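What the Surface Is Made Of

Choosing a benchtop for a repair room or home workshop

Most people who set up a bench at home spend their money on the vice, the lamp and the drawers, and take whatever top comes with the frame. The top then determines how the bench behaves for the next decade. It sets how much light comes back at the eyes, how far a dropped screw travels, whether solvent leaves a ring and how often the whole thing has to be replaced.

Ronaldo Lumbao has fitted out small workrooms in Arnamside for 15 years, mostly for clock, hearing aid and radio repairers. His standard advice is to settle the colour before the material. White tops are popular in catalogues and tiring in use. Under a strong task lamp a white surface reflects enough light to close the pupil slightly, and the dark detail on the work gets harder to read. Black has the opposite fault. Small dark fasteners vanish on it, and every grain of dust shows.

Mid-grey is the usual compromise. A grey with some variation in it, such as a faint printed grain or a mottle, hides wear better than a flat colour, though a heavy pattern will also hide a washer. Lumbao recommends laying a handful of the smallest parts you work with on a sample and looking at them from your normal seated height, with the lamp on.

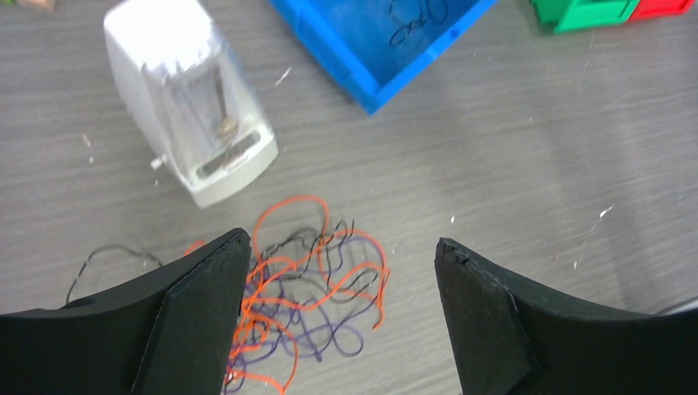 Finish matters as much as colour. Gloss tops wipe clean easily but throw a sharp reflection of the lamp. Fully matte tops avoid the glare and tend to hold grime in the texture. A satin finish is adequate for most work. Ask the supplier for an offcut and rub it with a damp cloth and a little detergent; if the cloth catches, the texture is too coarse for fine work.

Materials

High-pressure laminate over a dense core remains the default. It is made by bonding resin-soaked paper under heat, and it resists scratches, weak acids and most household cleaners. Its weak point is the edge. Water enters at an unsealed joint, the core swells, and the laminate lifts. A post-formed front edge, where the sheet is curved over and down, removes the most exposed joint. Any hole drilled for a cable grommet should be sealed with varnish or silicone before the grommet goes in.

Solid timber is repairable, which laminate is not. A beech or maple top can be sanded and oiled again when it gets ugly. It moves with the seasons, however, and must be fixed to the frame through slotted holes so that it can do so. Owners who screw it down rigidly usually find a split by the end of the second winter.

Linoleum, the old linseed product, is worth considering for quiet handwork. It is slightly soft, so dropped parts bounce less, and it is warm under the forearms. Strong alkaline cleaners damage it. The Sarmiento workroom in Grundcombe, which restores barometers, has had linoleum on all 6 of its benches since it opened and renews the sheets when they become too scarred to clean.

Steel suits greasy mechanical work and very little else. It is cold and loud, and it marks finished parts. If electronics are handled on any of these surfaces, a dissipative mat connected to a proper earth point should go on top. Ordinary laminate and timber should not be relied on to control static.

Thickness and support

A top 25 millimetres thick will sag over a long span if it is carried only at the ends. Add a centre rail or a rear batten fixed to the wall studs. Heavy vices should sit directly over a leg. A bench that flexes when filing starts will loosen its own fixings, and tightening them again only postpones the problem.

Height is a separate question with a simple starting point. For seated fine work, the surface should be a little above elbow level, so the forearms are supported and the neck stays upright. For standing work with hand tools, it should be lower, near the wrist.

Cost

Lumbao's last quotation for a single laminate top, cut to length with a sealed rear edge, was $591 including delivery. The same job in timber came in higher, chiefly for labour. He prices the Kasteo frame separately, as many clients already own one and want only the surface changed.

Old tops can often be turned over and used as shelving. Check the underside first for a balancing sheet. Without one the board will have bowed, and it will go on bowing in its new position.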